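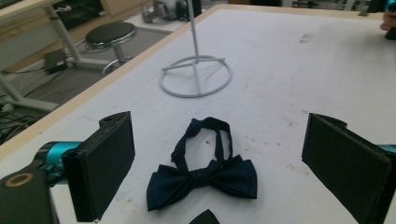
Notebook 14, page 13

Thursday, January 23, 2020

Bow ties, continued from the December pages.

Today I worked only on the navy one. It is the very dark navy, and in the folds it is nearly black, so when I check the stitches I must turn it to the window. Under the ceiling lamp I see nothing. The white table helps a little, please do not cover it with the gray cloth again when we do dark fabrics.

Order number for this piece is 3537, from the Bratthorpe choir list. The other ties of the same order are still in the paper bag, I did not open it.

Shape of the bow: I am satisfied with the wings. They are wide and round and they open well to the two sides. In December the knot was too loose and the wings fell forward after one evening of wearing. Now I pinch the center more before I close it, and I sew the back of the knot with double thread. I pressed it with steam from the back side only. The fabric has a small shine and it marks very easily from the iron, one time is enough to spoil it.

Neck strap: this is where I lose time. When I put the tie down flat, the strap does not want to lie flat with it. It stands up behind the knot in a tall narrow loop and the two sides twist, so the lining comes out to the front. At the top it bends over and looks like it has its own small knot. I think the lining is cut a bit too short against the outer fabric and it pulls. Or the interfacing from Stinero is too stiff for such a narrow piece. I can not say which one before I open a seam.

To try, in this order:
- cut the next lining a little longer and leave the interfacing as it is
- if it still twists, same lining with the soft interfacing (roll 2436, lower shelf)
- press the strap separate, let it cool under the board, and only then join it to the bow

The adjustable band moves okay with the fingers, but it is stiff at the first pull. I would like to compare with the band we had from Cárdenas before summer. If somebody still has a piece of it, please leave it in my drawer.

Question for the Monday meeting: do we deliver with the strap closed or open? Kolirbridge wanted closed, so that it sits in the box. For the choir I find nothing written. I will write them an email.

Not finished: label is not sewn, thread ends inside the strap not cut. Navy thread is almost at the end, I wrote it on the shopping list by the door.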